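Building a Household Arm in a Shared Workshop
Handout 6: Cloth, grip and the wiping task
Course leader: Itziar Escobar. Bench help: Hugo Paredes.

Reading time: 6 minutes

This handout goes with the sixth session of the build course at the Fanley workshop. By now your arm should move through all its joints under power, and the gripper should close on command and hold a block of soft wood without slipping. If it doesn't, go back to Handout 5 and finish the belt tension and the homing routine first. Nothing below will work on an arm that loses its zero position.

The session is on soft objects. Up to now we have picked up things that keep their shape, where the width at the start of the grip is the width at the end. Cloth folds, bunches and drags. The position of the fingers tells you very little about the position of the cloth, and this is the main thing to keep in mind when you write your motion.

1. Gripping cloth

Set the closing force lower than you did for the wood block, then raise it in small steps until a steady pull by hand no longer moves the cloth. Write the value in your build log. Araceli Olmedo's group used a force that was too high all through March and wore the pads off two sets of fingers. Replacement pads are in the drawer marked Nowakowski, and you should sign for what you take.

Pick the cloth up near its middle. A cloth held by one corner hangs in a long tail, and the tail goes where it likes. A bunched cloth gives a thick pad under the fingers and shorter loose ends. It also keeps bare metal away from the surface you are cleaning.

Check the screws on the finger links before each run. They work loose with repeated closing. Use the small driver and stop when you feel resistance – the threads are soft and they strip. 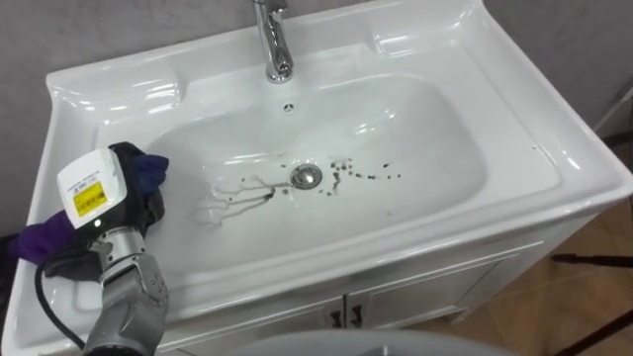
2. Planning the wipe

A wiping path has three parts: the approach, the contact stroke and the lift. The approach should end just above the surface with the cloth already on the side you want to start from. The contact stroke runs in a straight line, or in short lines that overlap. With a washbasin you have to decide how the arm gets over the rim, how deep it goes, and where the flat floor of the bowl ends and the curved walls begin. The dirt in this bowl lies around the drain, with branching streaks to the left of it and a loose line of specks to the right, so one stroke down the middle would miss a good part of it. Plan separate strokes for the two sides, and lift over the stopper between them. A cloth corner can catch on raised metal, and the controller will read that as extra load and push harder.

Glossy ceramic is hard on depth sensing. Bright reflections can show up as holes or as false points in the depth map. Take the surface height from several readings and drop the ones that disagree with the rest. Comfort Akpalu wrote a short filter for this, which is in the course folder under Eruvari. It needs no changes for our arms except the mounting offset.

3. Contact force

Start with the force limit at 6 newtons. If the cloth slides over the dirt without picking it up, go to a second pass before you raise the limit. Do not go over 19 newtons on any household fixture. Write down both the limit and the highest reading of the run. These are often different numbers, and we will compare them in class.

4. Cables and placement

Leave enough slack in the arm cable for the full reach, plus a hand's width. Run the arm once through its whole path with no cloth and watch the cable the entire time. It should not pass between the links or drop into the bowl. If you use a stand for a light or a second sensor, keep its feet outside the swing of the elbow.

Log at 28 samples per second. The Ustance logger fills up after 2000 lines and then overwrites the oldest ones without a warning, so copy the file off between runs.

5. To hand in

Bring your build log with the closing force, the force limit and the highest reading for each pass. Add a sketch of your wiping path seen from above, with the lift points marked. A pencil sketch is fine. Groups sharing an arm hand in one log but separate sketches.

Logs are due 28th October. Give them to Baltasar Alcaraz or leave them in the tray by the drill press. Handout 7 covers wringing and rinsing, and you will need the waterproof sleeve for it.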